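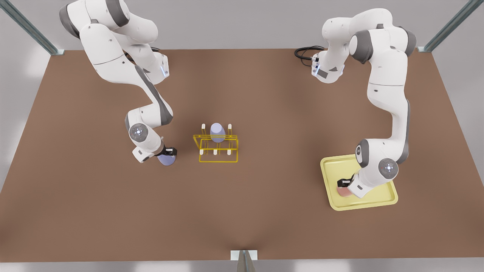

Week 4 notes: Teaching by demonstration, part two

Posted 2026-09-09. Please read these before you come to the lab, and bring them with you, on paper if you can, as the screens at the stations will be busy with other things.

Last time we talked about guiding an arm by hand, where you take hold of the wrist and simply walk it through the motion. It is a lovely way to begin, and I still think everybody should do it at least once, if only to feel how heavy a "light" arm can be by the end of an afternoon! The trouble comes when a task needs two arms. You have two hands, of course, but each arm wants both of them, and your own body ends up standing exactly where the robot would like to be.

So this week we move to remote control. You will sit at the Promader station with one hand controller in each hand, and the two simulated arms will follow you. The practice task is the cup rack. The cups are lavender, the rack is the yellow wire one with the white pegs, and your job is to take a cup from the table and set it upright inside the rack without knocking anything that is already there.

A word on left and right, which trips up nearly every group (and tripped me up for most of February, I will admit). We name the arms from the robot's side of the table. The camera looks at the robot from across the table, so the robot's right arm is on the left of your screen, and its left arm is on the right, over by the yellow tray. Your controllers are labeled the robot's way. Say it out loud a few times before you start. It does help.

What makes a good demonstration

Go slowly near contact and at a normal pace everywhere else. New people tend to creep the whole way, and then the robot learns to creep too, since all it has to go on is what you showed it.

Lift the cup clear of the table before you move it sideways. Dragging looks fine on screen and causes no end of grief later.

If you make a small mistake, fix it and carry on. A recording where the cup drifts a little and you bring it back is worth keeping, because the learned policy will drift as well and will need to have seen a recovery. If you drop the cup or tip the rack, stop, mark the run as failed, and reset.

Try not to leave long pauses while you think. Think first, then press record.

How the recordings are used

Each pair will record 40 demonstrations. These go into the Lengyel set, which stands at 2,521 runs from earlier classes, and we will train once on your 40 alone and once on everything together. Each policy then gets 100 trials with the cup started in different spots. I would like you to write down your guess for both scores before you see them. No marks for being right, I just enjoy reading them.

For the write-up

One page is plenty. Tell me which of your runs you would throw out and why, and compare the controllers with the hand guiding you did on the Drelline arm last week. If you have time, open the Handimus viewer and play your best run next to your worst one at half speed. The write-up is due at the start of the Week 5 lab.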